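Working Out Yarn for a Two-Color Woven Bag Panel

Most warp calculators are written for scarves and towels. Bag fabric is denser, is cut after weaving, and loses length differently, so the usual allowances come out short. The method below is for a rigid heddle or four-shaft loom and a flat panel that will be folded once at the base and seamed at the sides.

What you need before starting

A finished width and height for the bag. The wraps-per-inch count of your yarn. The yards per pound from the cone label. The amount of loom waste for your loom, measured from a previous project if you have one.

Step 1: Finished size to cut size

Take the finished width and add one inch for two half-inch side seams. For length, double the height, add the depth of the base, then add three inches for the top hems. A bag 15 inches wide and 14 inches high with a 4-inch base needs a cut panel 16 inches wide and 35 inches long.

Step 2: Allow for draw-in and shrinkage

Weave a sample at least 6 inches wide and wash it the way the bag will be washed. Measure before and after. For the cotton in this example, the sample lost one ninth of its width between the reed and the washed cloth. Sixteen inches of washed cloth is therefore 18 inches in the reed. Work the same way for length. Do not carry a shrinkage figure over from a different yarn, even one of the same weight.

Step 3: Count warp ends

Multiply the width in the reed by the sett. At 16 ends per inch, 18 inches gives 288 ends. If the pattern repeat does not divide evenly into that number, add ends to reach the next full repeat and center the pattern.

Step 4: Warp length

Add take-up to the woven length, then loom waste. Here the on-loom woven length is 40 inches, take-up is 5 inches, and loom waste is 27 inches, for a warp 72 inches long, or 2 yards. Multiply by the number of ends: 288 times 2 is 576 yards.

Step 5: Divide the weft by color

Weft is figured from the width in the reed, the picks per inch, and the woven length. At 12 picks per inch, 40 inches takes 480 picks. Each pick crosses 18 inches, so the total is 240 yards before weft take-up. Add 10 percent.

For small spots of a dark color on a light ground, work out how many picks in one repeat use the dark yarn and apply that fraction to the total.

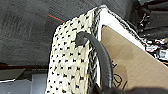
A floating yarn counts the same as a woven one, because it still travels the full width on the back. If one pick in six is dark, divide 264 yards into 44 yards dark and 220 yards light.

Keep floats on the back under half an inch. Longer ones catch on keys and pull the face out of line. If the pattern needs a longer gap, line the bag or tie the float down with an extra pick.

Step 6: Yarn for edges and seams

A twisted or braided edging uses more than its length suggests. Make a 5-inch test piece, unpick it, and measure the strands. Scale up from there for each color separately.

Step 7: Convert to weight

Divide the yards of each color by the yards per pound, then multiply by 16 for ounces. Round up to the next full cone or skein and buy each color from a single dye lot.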